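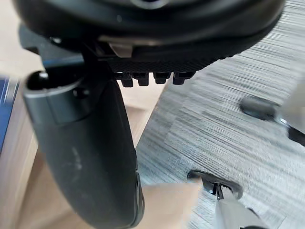

Label meeting, April 2019. Minutes typed up fast by Mamta Jaiswal, corrections to me please, don't reply all.

Present: Mamta, the two from press, Sequeira's manager on the phone (dropped off twice), mastering, web shop.
Sorry not to be here: art dept.

**Last minutes**

Fine. One fix, the February show was a support slot and not a headline. Changed.

**Zevano LP**

- Masters in. Side B still runs long, mastering wants to fade the last song early. Band says no. Talked a while. Left it: try a new cut with the gap before track 6 taken down, listen again, then decide.
- Title still "Flekatetti". Press worried nobody can spell it. Band not moving. Title stays.
- Lyric sheet: yes to insert, no to gatefold. Too much money.
- Guest vocal on the single needs a signed release before anything goes to the plant. Mamta chasing.

**Sequeira tour**

14 dates, 11 confirmed by contract, rest by email only. Manager wants the label to cover van hire up front and take it back from merch. Agreed, on paper this time.

Opening act: Flillevach, if they can get a drummer. They said they'd know soon. If not, Sequeira goes on alone with a longer set.

Sound person: same as last tour, asked for more per night. Seems fair. Agreed.

**Back catalog**

Web shop has 185 copies left of the first Sequeira EP. Repress or let it go? Most wanted to let it run out and put the outtakes up as downloads. Manager (back on the line) would like a small repress for the tour. No decison, need a quote from the plant.

Flillevach seven-inch sold 2702 since release, best we've done on that format. Statement goes out to the band with the next batch, they have asked twice.

**Press**

- Radio: two stations playing the Zevano single at night. Trying for daytime.
- Long interview promised by a magazine, questions not here yet.
- New photos needed. The old ones still have the former bass player in them!
- Bios too long, all of them. Cut to one page.

**AOB**

Mailing list sign-up broken on phones, web shop looking at it. Box of test pressings gone missing between here and mastering, everbody check at home.

**To do**

Mamta: vocal release, van agreement
Mastering: new side B cut
Web shop: plant quote, sign-up form
Press: photos, bios

Next meeting when the new cut is in.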